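Vernance community kitchen – where we are with the grant
13/10/2024

Hi all,

Quick update from Vernance! Your money has been going on the cooking classes, and we've now run them in both Pravell and Gremel (Gremel started late, in July, thanks to a very stubborn gas inspection). We've had 60 people sign up, and I'd love to get that to 100 by spring.

The soup class fills up fastest – I had to start a waiting list. Knife skills was slower, so I've moved it to evenings and we'll see. We still have $200 left in the equipment line and I'd like to spend it on decent pans, if you're okay with that. The bus fare money is nearly gone, so can we talk about topping it up?

Receipts are coming separately once I've scanned them all.

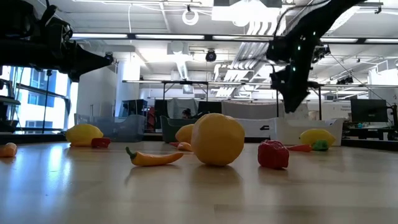

Peppers, a lemon and more on the table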